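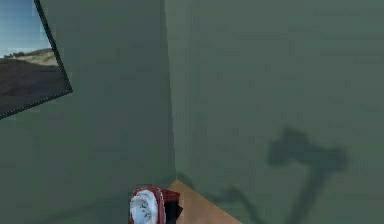
A corner of the room, with green walls and a framed picture

Penham House of Prayer
Call for participants: the October quiet week

We are looking for people who would like to live together for one week in October, in silence for the most part, with prayer four times in the day. The house is in Penham, at the end of the lane after the chapel. This is the second time we make such a week. The first one was smaller and we learned from it.

You do not need to be a member of any church to take part. Most of those who come to us are Christians of one kind or another, and the prayers are Christian prayers, with psalms and a reading from the Gospel. If you can sit with this in peace, you are welcome. We have had Lutherans, Methodists, Catholics and one lady who said she was still deciding.

What the week is

The week lasts seven days, and the first day and the last day are short ones. You arrive in the afternoon, we eat soup, and after the evening prayer the silence begins. It is kept until the breakfast of the last day. During the silence we do not talk at table, on the stairs or in the garden. We do talk in the short meeting that each participant has every day with one of the guides, and of course we talk if somebody is ill or if there is something burning on the stove.

There is one teaching each morning, of half an hour. This year the teachings are on the story of Martha and Mary. I know that many people have heard this story too often, and that those who do the cooking in their churches are a little tired of it. Mrs Vuorinen, who will give the teachings, has worked for many years as a hospital cook, and she reads it from the side of the kitchen. She will also speak on the widow at Zarephath and on Elijah asleep under the broom tree.

In the afternoon there is nothing planned. You may walk, sleep, read your Bible, sit in the chapel or look out of the window. Some participants find the second afternoon difficult. Please do not go home on the second afternoon without first speaking to a guide.

The order of the day

Morning prayer is before breakfast, and a bell is rung. After breakfast each person has a small task in the house, for example drying plates or sweeping the path. Then comes the teaching, and after it a long time alone until midday prayer and dinner. The meetings with the guides are between dinner and tea. Evening prayer is before supper, and night prayer is short, sung without instruments, with the lamps low. We ask everybody to come to morning prayer and to night prayer. The other two are free, but we hope to see you.

Who we are looking for

Participants. You should be an adult and in reasonable health. The house is old and there are stairs to all the bedrooms but one. If you need the bedroom on the ground floor, write this in your letter and we will keep it for you if it is not already promised.

You should be able to be without company for several hours. If you have lost someone very recently, or if you are under treatment for a serious depression, please speak with your doctor and with your own minister first, and then write to us. We have no wish to refuse you. A long silence is sometimes too heavy in such a season, and it may be better to come for a weekend in the spring.

Married couples may come together, but they will have different guides, and we ask them to keep the silence also in their room. Last time one couple told us this was the hardest part and also the part they remembered.

Helpers. We also need 5 helpers, who come without payment and do not pay for their stay. The helpers cook, keep the fires, ring the bell and drive to the shop in Skutstead. They keep the silence as well as their work allows, and they are invited to all prayers and teachings. A helper should be able to cook a plain meal for a full table and should not mind getting up early. It is useful if one or two can lead singing. If you have a driving licence, please say so.

I want to write honestly that the work of the helpers is tiring. There is a free afternoon for each helper in the middle of the week, and we will protect it. If you are coming because you are already exhausted, come as a participant and let another person wash the pots.

What it costs

The cost for a participant is 100 pounds for the whole week, with bed and all meals. Sheets are included, towels are not. If you are able to give more, it goes to the fund for those who cannot pay. If you are one of those who cannot pay, write one sentence about it in your letter. You do not have to explain your affairs, and only I will read it.

The roof of the chapel was repaired last winter and the house still owes 2,000 pounds to the builder. There will be a box at the door for this. Nobody will speak about it during the week.

What to bring

A Bible in the language in which you pray. Warm clothes, as the chapel has only one stove and it is at the front. Shoes for mud, and soft shoes for the house. A towel, a notebook if you like to write, and any medicine you take. Please leave at home your work, your newspapers and your radio. There is a telephone in the hall which your family may ring if it is urgent, and the helper on duty will come and find you.

We eat simply and without meat, except for the first evening. Tell us before you come if there is some food that makes you ill.

How to get here

There is a bus from Skutstead to the village green in Penham, and from there you walk up the lane. Those with heavy bags can be met at the green if they tell us the time of the bus. If you come by car, please do not turn in at the Wuden farm, even if it looks like the right gate. The family there are kind but they have had many visitors of ours in their yard.

How to apply

Write a letter, one page or a little more. Tell us your name and age, where you worship if you worship somewhere, whether you have been on a retreat before, and why you would like to come this time. It does not have to be well written. My own English is learned from books and from the wireless, and I am not a judge of anyone's spelling. Helpers should add the name of one person who knows them well, such as a minister or an employer.

Send it to Waqas Talpur, Penham House of Prayer, Penham, and put "October week" on the envelope. Letters should be with us by 15 Jul 1999. We answer every letter by post, also when the answer must be no. If there are more letters than beds, we give first place to those who could not be taken last time, and then to those who have never made a retreat. For the others we keep a waiting list, and every year some beds become free near the end.

If you are not sure whether the week is for you, you may come for a day before you apply. Morning prayer is open to all, and there is tea afterwards in the kitchen. Please come in by the side door, the front one sticks.

Waqas Talpur
for the house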